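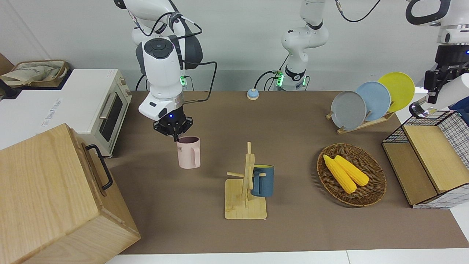 *Pink mug, held by the rim.*

**The Gruddale Money**

My check for the flood came in September, 1,192 dollars, and I'd spent it in my head before I got back up the porch steps. New water heater, new boots, and a steak somewhere in there. I even called my sister to brag, and she lives on the high side of Ilcombe where nobody got a dime, so that went over great.

Then the second envelope showed up. Same town seal, same little plastic window. It was from Ondex, the company the town pays to do its billing, and it said my property was now subject to a Drainage Improvement Charge of 60 dollars a month, starting immediately, thank you for your cooperation.

I'm not quick with numbers but I am quick with a grudge. I got out the pencil. A year and eight months, give or take, and they'd have every cent of my flood money back! And after that they'd just keep going, right on into my retirement.

So I walked over to Panagiotis Manolakis's place, because he'd had water up to his kitchen outlets and I figured he'd be madder than me. He was sitting on an upside-down bucket in his garage, reading his own letter with his glasses pushed up on his forehead, so he wasn't reading it at all.

"They gave me 1,788," he said.

"How come you got more?"

"I had a freezer."

I had a freezer too. I'd just forgotten to write it down. I stood there thinking about that freezer and all the venison in it, and I'll admit I lost track of the larger injustice for a minute.

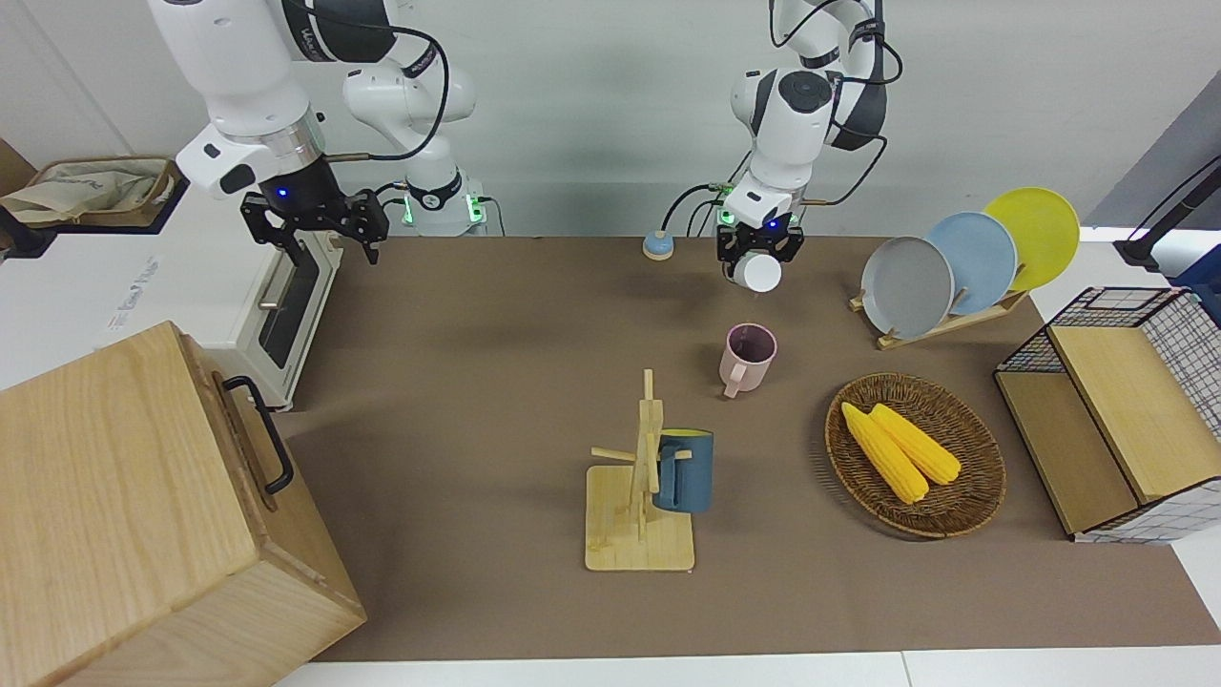
"Are you going tonight?" he asked, and I said going to what, and he said the council meeting, it was on the back of the letter. I turned mine over. There it was in gray ink, so light you'd think they were embarrassed by it.

I hadn't been inside the town hall since I paid for my dog license, and that was two dogs ago. They'd set out 25 chairs and people were standing three deep behind them, most of Gruddale Road and half of Carnegie Street, still smelling a little like basement. Konrad Krawczyk was up front in the mayor's seat, squaring off a stack of paper that was already square. I went to school with Konrad. He used to eat the erasers off his pencils.

He read us a statement. The relief money was one thing, he said, and the drainage charge was another thing, and the two came out of separate accounts and should not be confused. He said "separate accounts" so often that a kid near the door started saying it along with him.

Kirstin Guthrie had the seat at the far end, where they put whoever lost the last vote. She waited until he was finished and poured herself some water - slowly, she's got a real gift for that - and then leaned into the microphone.

"Mr. Mayor, which pocket do the people in this room keep their separate accounts in?"

Well, the place went up. Somebody stamped. Panagiotis clapped with his letter still in his hand and tore it.

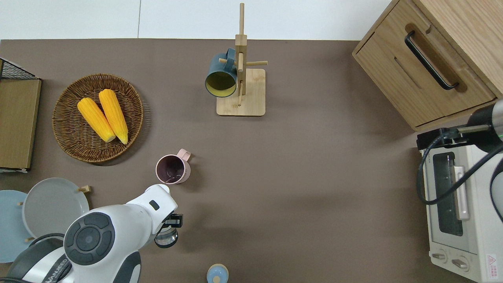

*Teal mug on the rack, corn in the basket.*

Konrad banged the gavel and said public comment would be two minutes each. I hadn't planned on talking. I had my hand up anyway, and the next thing I knew I was at the front with everybody looking at the back of my neck.

"I had a freezer," I said.

It wasn't what I meant to open with.

"I had a freezer and I forgot to put it on the form," I said, "and that's on me. But you gave us that money to fix what the water broke. I haven't even bought the water heater yet, Konrad. I'm washing my hair out of a stockpot. Could you at least let me get the heater in the house before you start billing me for it?"

He looked right at me then. First time all night he'd looked at anybody.

"It's not a bill for the heater," he said, but he'd gone quiet about it.

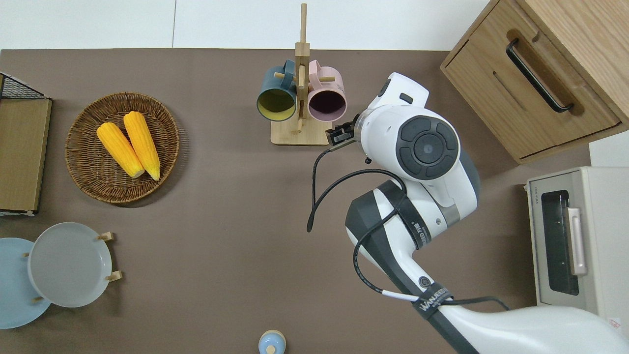 Kirstin moved to hold off the charge until spring. Calum MacLeish seconded, and he's Konrad's own guy, so you could hear people turn around in their chairs. Then Calum MacAulay asked if it could be looked at again after the audit, and they all got tangled up over whether that was an amendment, and the clerk had to go find the rule book. It took her forever. A man behind me peeled an orange.

They voted close to ten. It passed by one, and the one was Konrad.

I caught up with him out by the bike rack afterward. I had a whole speech ready and it left me.

"You still can't cook on that stove of yours?" he said.

"Stove's fine. It's the heater."

"Right." He dug around for his keys. "My brother-in-law's got one in his shed. Electric. It's ugly."

I told him I'd have to see it first. He said to come by in the morning, and bring Panagiotis, because it weighs a ton and his back was out.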